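Truren, 8 December 2018

FOR IMMEDIATE RELEASE

The Drinovier delivery van is finally a kit, and I can't stop opening the box

Well, we did it! As of this morning Truren is taking orders for our first full kit, the Drinovier delivery van in 1/25 scale. I've been making resin wheels and dashboards for other people's car models for years now, and I always said I'd do a whole vehicle one day. I said it so often that my customers started saying it back to me.

If you've never heard of the Drinovier, join the club. It's my own design, a snub-nosed little bread van of the sort that could have been parked outside any bakery in the fifties (I drew the first one on the back of a hobby show parking receipt). So there's no real one to measure, and no judge with a tape measure can tell you the grille is wrong.

The body is a single resin casting with the roof already on. The side cargo door is separate, so you can pose it open and show off the bread racks. You also get a full floor pan, a simple flathead engine with the fan belt moulded in place, clear vacuformed windows and a photo-etched sheet with the wipers, the racks and the tiniest door handles I've ever had to pick up off a carpet. Buy 2 of the windshields if you're anything like me. Actually, don't, I've already put a spare in the box. 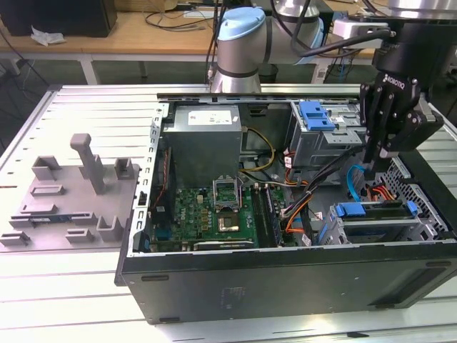
Desktop tower on its side on the work table, side panel off.

The tires deserve a few words of their own. Anybody who has built older kits knows what happens when soft vinyl tires sit against styrene wheels for a few winters: you get a nice melted ring and some words you can't put in a press release. Ours are cast in a compound called Stillodix, which we mix in the shop. I've had a set pressed onto painted styrene wheels on my windowsill since September of last year, in full sun, and I haven't found a mark on the paint yet. They take weathering powder nicely too. They don't like lacquer thinner, so please keep that bottle on the other side of the bench.

Decals are by Benítez, the small print shop that did our taxi door signs. There are five bakery liveries on the sheet, and I'd happily build every one. My favourite is the cream and maroon with the gold pinstripe running down over the rear fender. The whites are solid enough to go over dark paint, and the carrier film settles down over the body ribs with an ordinary setting solution. Give the pinstripes a good long soak and slide them on in plenty of water.

A word about building it. Wash the parts first, in warm water with dish soap and an old toothbrush. Resin dust is nasty stuff, so wet sand and wear a mask. You'll want super glue or epoxy for the body and canopy glue for the windows. I'd call it a kit for somebody who has a few plastic ones behind them, but the instructions are long and I wrote them the way I talk, so you won't be lonely.
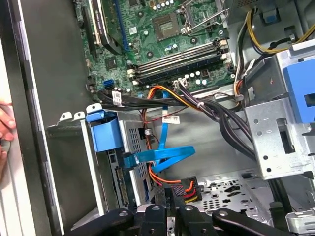 What it costs and how to get one

The kit is $95 Canadian plus shipping, straight from us or from the hobby shops that already carry our wheels. The first batch is cast and boxed, and the second starts once I've given the moulds a rest. If a part turns up short or bubbled, write to me and I'll send another, no forms to fill in.

Stillodix tires will be sold separately too, in a pack of 5 (four and a spare), in whitewall and plain black.

About Truren

We're a small Canadian maker of resin parts for model cars and light trucks. We've filled 3,524 orders so far, most of them wheels, and I still get a kick out of every one. Review samples are available for club newsletters and magazines. Drop me a line and tell me what you build!

Contact: Truren press desk, by the form on our site | © 2018 Truren | Back to top

Comments

breadvan_bob: Ordered. Is the cargo door hinged, or do you just glue it open?

Truren: Just glue, sorry! There's room behind the jamb if you want to bend your own hinges out of wire.

flatblack25: Any chance of a pickup version? I'd take the cab on its own.

prairiebuilder: Your whitewalls look good on my wagon. Will the new ones fit the old steel wheels?

Truren: Yes, same inside diameter. Warm them in your hand first and they go on easier.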